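三月起我换了岗位，从洗碗间调到二楼的测试间。有几个以前的同事问我那边到底在干什么，我在群里说不清楚，干脆写在这里。

先交代一下背景。我在Caltthorpe做了好些年，公司给Sarneditz一带的企业食堂供餐，也回收餐具。我一直在后面：卸筐、刮盘子、上洗碗机、出来以后分类码放。前年洗碗间换了Ehlers的传送式洗碗机，人手减了一轮。去年公司又开了一个叫Gernari的项目，想让机械臂来做洗完以后的那一段，也就是把盘子、杯子收起来放到该放的地方。

项目组需要懂餐具的人，贴了内部招聘。条件写得很简单：熟悉餐具收纳流程，能接受重复工作。我符合，就报了。

## 现在一天怎么过

早上七点到，比以前晚，这一点我很满意。先开灯，擦桌子，把两条机械臂各自的状态灯看一遍，然后照着当天的单子摆东西。单子上写用哪些盘子、哪些杯子，放在什么位置，有时还会加一些跟餐具没关系的东西。

摆好以后，工程师那边启动程序，我站在线外面看。做完一轮，我记结果，再把东西按单子摆回去，开始下一轮。一个班排七十轮，能不能做完要看当天程序顺不顺。有时候一上午都卡在同一个动作上，单子就剩一大截，留给第二天。

记录表最早只有“成功”和“失败”两栏。我用了一阵子，觉得不够。盘子插进架子了，可是斜着，靠在旁边那只上，这算什么？按洗碗间的标准，斜着靠在一起的盘子，中间那块晾不干，要返工。工程师一开始记的是成功。我提了以后，表上多了一栏“需要人再碰一下”。现在这一栏填得最多。

## 盘子比杯子麻烦

外行会觉得杯子难，有把手，还要挂。我看下来，平放在桌上的盘子更麻烦。盘子贴着桌面，边缘离桌子只有一点点，两根手指要从侧面夹住盘沿，角度低了会碰桌子，高了又夹不住。夹住以后还得把整只盘子立起来，才能送进木架的格子里。

人做这件事根本不想。我们会用拇指把盘子往桌边推一点，让它悬出来，另外四根手指从下面一托就起来了。我在洗碗间带新人的时候也从来没讲过这个，大家自己就会。项目组让我把拿盘子的方法写成步骤，我写了两页，写完自己都觉得奇怪，原来里面有这么多小动作。后来他们让我对着盘子慢慢做，一边做一边讲，比写的有用。

杯子的问题在挂架。杯把的方向不对就挂不上，勉强挂上的，一碰又会掉。以前我们食堂的杯子是倒扣在筐里的，没人去挂，所以这部分我也没有经验，跟机器一起学。

颜色倒没有我想的那么要紧。我原来担心灰盘子放在深色桌面上会不会认不出来，问了一次，工程师说光线的影响更大。所以测试间的窗帘白天也拉着，这是我对新岗位最不喜欢的地方。

## 人的变化

这一段是我真正想写的。

测试间固定的是三个人，我和两位工程师。洗碗间那边现在的人数我不写了，在里面干的都清楚。项目还没有用到实际的班次上，眼下没有哪个人的岗位是被这两条机械臂拿走的，之前减的人是因为洗碗机。可是大家看我的眼神跟以前不太一样，这个我能感觉到。有人在更衣室里问过我，是不是在教机器抢大家的饭碗。问的时候是笑着的，我也笑了笑，没有接上话。

回家以后我想了很久。码盘子这个活，我干得腰不好，手腕也不好，冬天手上全是口子。要说舍不得，我舍不得的是工资和一起干活的人，那个动作本身我一点都不留恋。如果以后真由机械臂来码，我希望公司把省下来的时间给人，比如出餐窗口多站一个，或者午间高峰前让大家坐下吃完饭。管理层在说明会上讲过“转岗优先”，讲得很笼统，没有写进任何一份我们能拿到的文件。我问过一次什么时候会有书面的东西，回答是等测试阶段结束。

所以我现在的态度是：事情照做，问题照问。

身体上的变化很明显。以前下班手是泡皱的，现在下班是眼睛累。以前一天走很多路，现在大半天站在一个地方，小腿反而胀。我自己从家里带了一块软垫，后来公司补了一块更厚的。工资等级没有动，岗位名称改成了“测试辅助”，我觉得“辅助”这两个字不太准，摆放、判定、记录都是我在做。年中谈话的时候我打算提。

还有一个变化是说话的人少了。洗碗间吵，大家喊着聊天，一上午能把谁家孩子考试的事聊完。测试间安静，工程师看屏幕，我看桌子，有时候半个小时没有一句话。头两个星期我很不适应，午饭专门跑回楼下去吃，现在也还是这样。

## 给想报名的人

听说下半年可能还会招一个。我把自己知道的写一写。

- 不需要懂电脑，会填表格就行，表格在平板上。
- 要有耐心。同一只盘子一天会摆很多遍，位置偏一点都要重来。
- 机械臂动的时候手不要伸进桌面范围，哪怕看到盘子快要掉了。我第一周差点伸手去接，被叫住了。洗碗间养出来的习惯，很难改。
- 记录要照实写。有时候做得差一点点，你会想帮它写个成功，别这么写，后面的人要按这个调程序。
- 判断标准有疑问就当场说。工程师没有在食堂干过，很多事情他们真的不知道。

最后这条我多说一句。上个月讨论架子的时候，他们想把格子排得更密，这样一次能放得多。我说太密了不通风，拿的时候也容易带出旁边那只。他们去楼下看了一次高峰时段的码放，回来就把这个想法放下了。那天我挺高兴的，在洗碗间这么多年，提意见很少有人第二天就去看。

至于这东西什么时候能下楼，我不知道，问了也没有人敢给日子。现在机械臂夹一只盘子的工夫，我们楼下随便哪个人都能码完一摞。不过跟我刚来的时候比，夹空的次数少了，这个从我的表上看得出来。
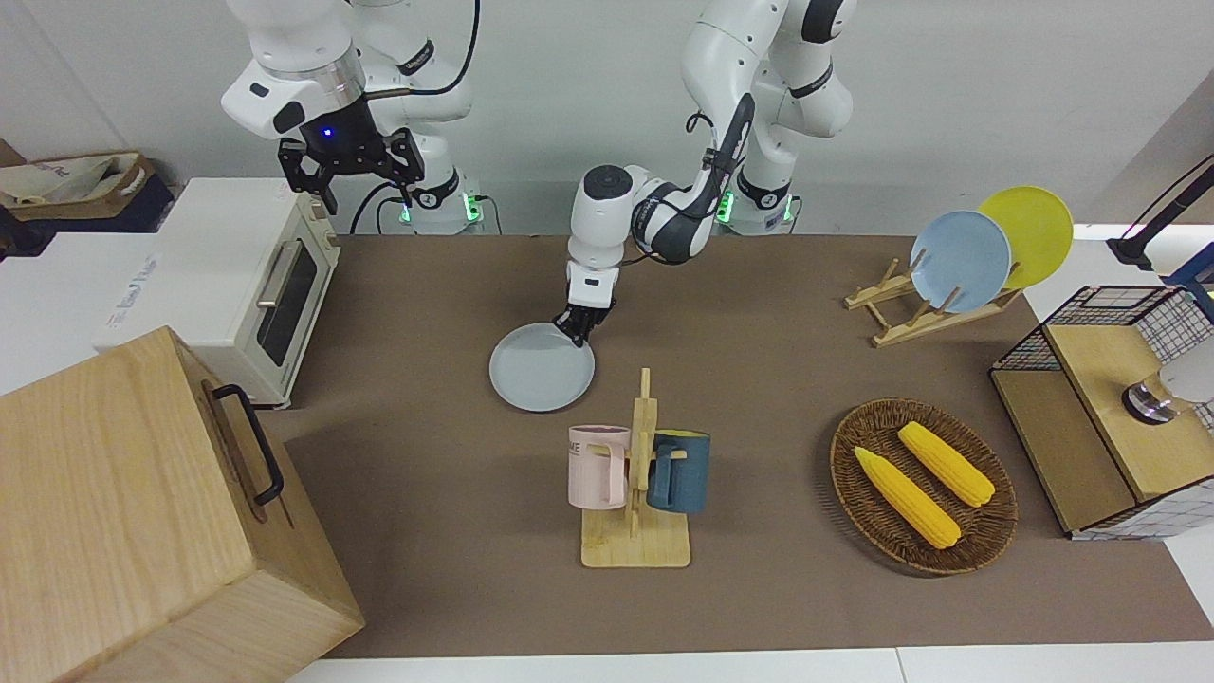

下一阶段的单子会把盘子和杯子混着排，先收哪一样由程序决定，我只管摆和记。等做过一阵子，我再来写。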